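Inicio Secciones Barrio Cultura Agenda Contacto

Noticias > Vida local > Hogar

Lidside dedica el mes de julio a ordenar el tocador

La asociación vecinal Lidside ha abierto la inscripción para su taller gratuito de orden doméstico, dedicado este año al tocador y sus cajones. Hay 22 plazas por turno y ya se han apuntado 131 personas.
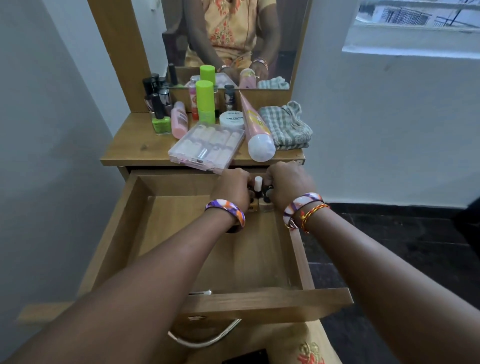
El taller lo dirige Eugeniusz Szulc, que trabajó muchos años en la tienda de muebles Adamczyk. Su método empieza por el cajón: primero se saca todo y después se decide qué vuelve adentro. Los esmaltes de uñas pueden guardarse juntos en un pequeño soporte, que entra y sale del cajón con las dos manos. Las uñas postizas, en su estuche transparente, esperan mientras tanto sobre la mesa.

Szulc recomienda también revisar los tapones — uno mal cerrado puede manchar la madera — y tirar los productos caducados. Las sesiones serán en la sala Trolora, a las seis de la tarde. El material cuesta 195 euros en total y lo paga la asociación. 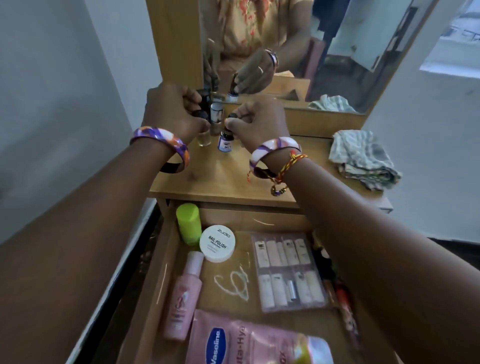
Frascos pequeños sobre el tocador, con el cajón abierto.

Imprimir | Enviar por correo electrónico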